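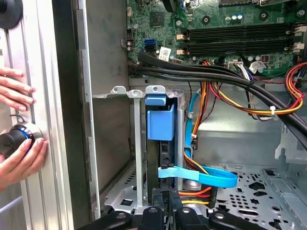 Refurbishing Desktop Computers for Reuse
Project report, Munther Mahasneh and Sushil Joshi
12/16/25

Introduction

Our project looked at whether old office desktops can be brought back into use with very little money. The college gave us 13 machines from the Wyss building which had been in storage since July. We wanted to find out how many could be made to work using only parts taken from the others.

Method

We gave each computer a number and wrote down any faults before opening it. The side panel came off first. We then worked through the same order every time: memory, power connectors, data cables, drives. Having the motherboard, the four long memory slots and the drive cage all reachable from one side made this model fairly easy to work on. The cables were more of a nuisance. The thick black bundle runs just under the memory slots, and the orange, yellow, red and black power wires are held together with small white ties. We left the ties on where we could, as Sushil found that loose wires made it harder to get the panel back on.

Memory was tested one stick at a time. If a machine still would not start, we swapped the power supply for one we knew was good.

Results

Six of the machines started after cleaning and reseating the memory. Four more needed a part from another computer. The remaining three were stripped for spares, and the parts are in the labelled boxes on the Burnard shelf.

Problems

We lost time on machine 6, which switched itself off after 34 seconds. We blamed the power supply, but the fault was a heatsink clip that had not been pushed down fully. We also mixed up two drives early on and had to test both again. After that we put a paper label on each drive before removing it.

Further work

The ten working computers still need an operating system installed. We would also like to measure how much power each one uses when idle.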